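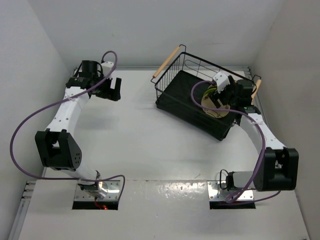
*White at the back, pale grey sides and floor, two loops of purple.*

November, gone ten at night

Colours settled! White for the wall with the window, pale grey for the two side walls, and the grey carried on across the floor. I keep coming back to the thin grey edge where the floor meets the white. Such a small thing and I love it. I'm having one in the box room if I have to paint it on my hands and knees with a ruler.

Took the 507 into Mutesley this afternoon for tester pots and came home with 6, which is greedy for a room that size, but they were all lovely in the shop. Three were out as soon as they went on the wall (one was the green of old toothpaste). The best by miles is a Tramov one called Lai, a proper soft grey with no blue in it, even under the bulb. Will look again in the morning before I get carried away. I am already carried away.

Asnakech came up to see and stood in the doorway for ages with her coat on. She says the slope on the left side will look better in grey than I think, and that I should stop calling it a problem. She's right, I've spent two years hiding that slope behind the ironing board. If the sides lean in a bit, let them lean in! Same grey on both and a good flat white between them.

And purple. I had no plans for purple whatsoever, but a long curve of it against all that white is so cheerful that I've gone and ordered fabric flex for the lamp. I'll let it hang in a big loose swoop and not clip it to anything. Crisóforo thinks it'll get caught in the door. It might. I'll try it on the other side of the window if so.

Sanded the skirting after tea with the 400 paper, much too fine for the state it was in, so that was an hour of stroking wood to no effect. Need something rougher. Also masking tape, the wide sort, and a new roller sleeve as the old one has set like a loaf.

Still to sort: where the books go, whether the floor wants two coats or three, that gap by the pipe. Crisóforo has filler somewhere, ask him.

Paint on my elbow and in my hair. Very happy. Bed.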